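**Plastic sheeting on the dining table, yes or no?**

**jevar_knits**
OK, settle something for me. We've got a big table that gets used for everything: dinner, homework, glue, my seedlings in spring. Last June I stretched clear plastic over it and I love it (wipe and done!). My sister says it makes the house feel like a waiting room. Who's right?

**minty_porch**
Your sister, sorry. My grandma had plastic on everything and my elbows stuck to it all summer long.

**Traletti14**
Team plastic. Ours came off a roll at Prikham, the discount place out by the highway, 14 bucks, and it's lasted 2 years with three kids. A cloth would've been in rags by Christmas.

**minty_porch**
But you never see the table! Why own a nice one?

**Traletti14**
Who said mine was nice lol

**oldoakdesk**
Careful with hot dishes. I put a casserole down on thin vinyl and it left a cloudy ring in the finish that took me a whole afternoon with paste wax, and you can still find it if the light's low. Also it traps water underneath. Lift it once a week and let the wood breathe.

**jevar_knits**
Ugh, I have not been lifting it. Going to look now.

**gravyboat90**
Wood doesn't breathe, it's dead. But yeah, moisture gets under there. Felt-backed is better than plain, costs more though.

**oldoakdesk**
Fine, let it dry out then. Same advice.

**Traletti14**
I still say plain sheeting for a work table. Cheap, you toss it when it's gross. 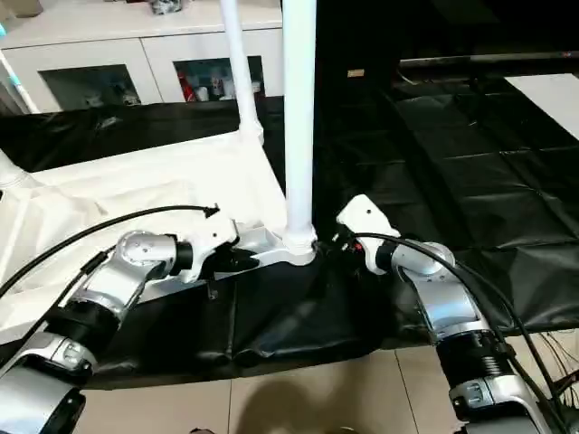 Page 2 of 2

**minty_porch**
For a work table, sure, I'll give you that one. I'm only talking about where people eat.

**jevar_knits**
Update: lifted it. One damp patch by the window end, no marks so far. Wiped it dry and left the plastic off for dinner, and my sister was unbearable about it.

**gravyboat90**
Get the felt-backed stuff and a runner on top. Peace in the family.

**jevar_knits**
Ordering tonight. The clear stuff is moving to my seedling bench.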